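So tonight I'm writing this with my feet in a bucket of hot water, because the dorm heating has gone off again and I refuse to go to bed cold. Bear with me if it rambles!

The big news is that our little group made it through to the folding round. I say "our little group" as if we had some grand plan, when really it was Meifang signing all of us up in the cafeteria line before anyone had finished chewing. There are five of us now: Meifang Feng, Zixuan Cao, Rongrong Zeng, Wanting Tan and me. Qianru Bai is supervising, which mostly means she walks in, looks at whatever we have on the table, says "hm," and walks out again. I have started ranking the hms. Today's was a medium one.

I had no idea when I joined the club that I would spend the best part of a month thinking about sleeves. I pictured wheels. I pictured something with a little flag on it, rolling over a ramp while people cheered. And then Zixuan read out the task list and the only slot nobody had grabbed was clothes — fold a garment, any garment, neatly enough that a judge would put it in a drawer. The other teams laughed. Zixuan put our name down (Liem, which is short for nothing, Rongrong just liked how it sounded) and that was that.

The way we're doing it is by showing. We fold things ourselves with the hand-held grippers, one in each hand, the recordings go into the training pile, and the model is supposed to pick up the motions from us. So my entire contribution to science at the moment is folding laundry very slowly with a pair of pincers. My mother has asked me to fold laundry my whole life and I never once did it this carefully. I have not told her.

Things I know now that I didn't know in the fall: T-shirts are easy. Towels are a joke, you could fold a towel in your sleep. Jeans are heavy but they stay where you put them. Sweaters are awful. A sweater has opinions. You pick up the cuff and the whole arm comes along in a big lazy swoop, and then you let go and it settles an inch off from where you wanted it, and if you try to nudge it the fuzzy part grabs the cloth underneath and you've made a wrinkle. Wanting says you have to pinch closer to the elbow. Rongrong says no, the cuff, always the cuff. They have been having this argument since last week and I think they enjoy it.

My own method is somewhere in between. I go in low, pinch, lift only as high as I have to, carry it across the chest and lay it down flat before I open up. Then the other side. Then you stop and breathe, because the hem is where I ruin everything. 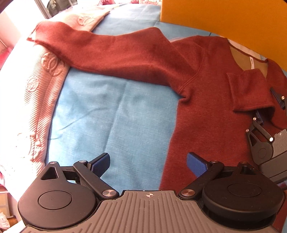
Plallusell, December

I did sweaters for the whole afternoon. The rust-red one got the most turns, and by the end I could have drawn you that neckline with my eyes shut, thin dark trim and all. First sleeve over, flat, good. Then the tip of the right gripper goes in under the folded sleeve, and that's the point where I hold my breath every time. Too far in and you drag the front of the sweater with you. Not far enough and you come up with a pinch of nothing and feel like an idiot.

The blue cloth was Wanting's idea, by the way, and it's a good one. We had been working on a white sheet and everything washed out near the window, so that half the pale shirts just melted into it. On the blue you can see where an edge is. Meifang wants us to do a batch on something patterned too, so the model doesn't get spoiled, and she's probably right, but I asked for one more day of the plain one and she let me have it.

I got through 58 good folds. Fifty-eight! I wrote the number on my hand so I could show Qianru, and then washed my hands before dinner like a fool, but Zixuan had it in the log anyway. Four got thrown out. Two of those were me sneezing (same sneeze attack, two separate folds, I am not proud), one was a collar that flipped under, and one I simply forgot which sleeve I was on and folded the same arm twice. Rongrong laughed so hard she had to go stand in the hallway.

What surprises me is how much your hands want to cheat. When it's only you and a sweater, you do a hundred tiny things with your fingers, you smooth and tug and pat without noticing. With the grippers you have two jaws and that's your lot. No patting! I reached out with my pinky to flatten a fold early on and Zixuan yelled "HAND!" from across the room loud enough to make me drop the whole thing. Now all of us yell it. Wanting yelled it at Meifang in the cafeteria when she went for my dumplings.

My wrists are sore in a new place, sort of along the top. Squeezing isn't the hard bit, it's holding still afterward. The blue pads on the fingers grip well enough that you don't need to squeeze much at all, and it took me ages to believe that. I was crushing everything at first. Qianru watched me for a while and told me to hold the sleeve as if it belonged to somebody I liked, and I did, and it got better right away, so maybe she's worth more than the hms.

We had a bit of a sour patch around four o'clock. Zixuan wants to spend the rest of the month on sweaters alone and get really strong at one thing. Meifang wants a bit of everything, because the judges bring their own garment and you don't find out what it is until you're standing there. I can see both. Wanting got quiet the way she does when she's already made up her mind and doesn't want to say. It went round and round and then Rongrong went out and came back with roasted sweet potatoes for everyone, and people are nicer with a hot sweet potato in their hands. We ended up splitting it: sweaters until the first test run, then whatever is in the donation bag. I'm a little nervous about the donation bag. I saw a thing with sequins in there.

The team from Nakent is supposed to be very good. They did folding last year too, and Meifang found a clip of theirs where the arms do a button-up shirt in what looked like no time at all, with the collar perfectly flat. I watched it on my phone in bed and then I watched it again and then I couldn't sleep. Zixuan says clips are clips and everyone posts their best one. I'm sure that's true. I'd still like to know how they do the collar.

Our own first test is with the two arms in the Flesex room, and we've been given the evening slot, which nobody else wanted and which suits us fine. I keep imagining it. I keep imagining the arm coming down toward the sleeve and doing the little low scoop that I do, the exact way I do it, and what that would feel like to see. Strange, I think? Like hearing your voice on a recording. Rongrong is convinced it'll pick up her style and not mine, and has bet me a week of breakfasts. I took the bet. I cannot afford the bet.

Oh, and I called home. Mom wanted to know if I was eating (yes) and if I was wearing the thick socks (no, but I said yes). Dad got on and asked what the robot does, and I said it folds sweaters, and he was silent for a bit and then he asked if it does fitted sheets. I said not yet. He said to call him when it does.

I should have done my statistics reading hours ago and I'm going to have to get up early for it now. The water in the bucket has gone lukewarm. Wanting just messaged to say she's been thinking about the hem and she wants to try folding from the bottom up in two goes, with a pause in the middle to let the fabric settle, and could I come in before class and be her second opinion. I said yes before I remembered the statistics. Maybe I can read on the bus.

Must remember: bring the lint roller, charge the spare batteries, ask Meifang for my blue pen back.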